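Urnotthorpe went down 2-0 to Horska at home, in front of 523 hardy souls and a wind that had clearly been coached by the visitors.

The second goal came off our own centre half's knee - our best finish since May.

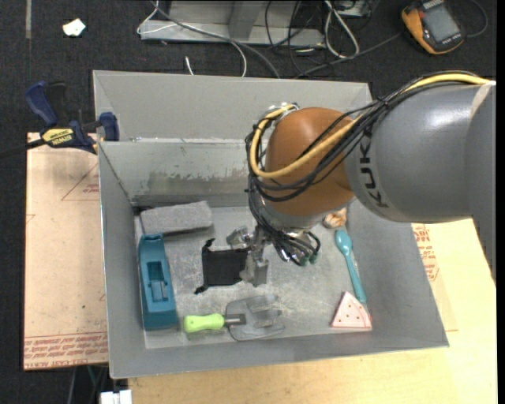

Manager and board have both called the result disappointing, so at least they're still talking. Famby away is next. Last season's trip drew 2,546, and 700 of them were ours, singing until the equaliser. Colours optional, thermals advised.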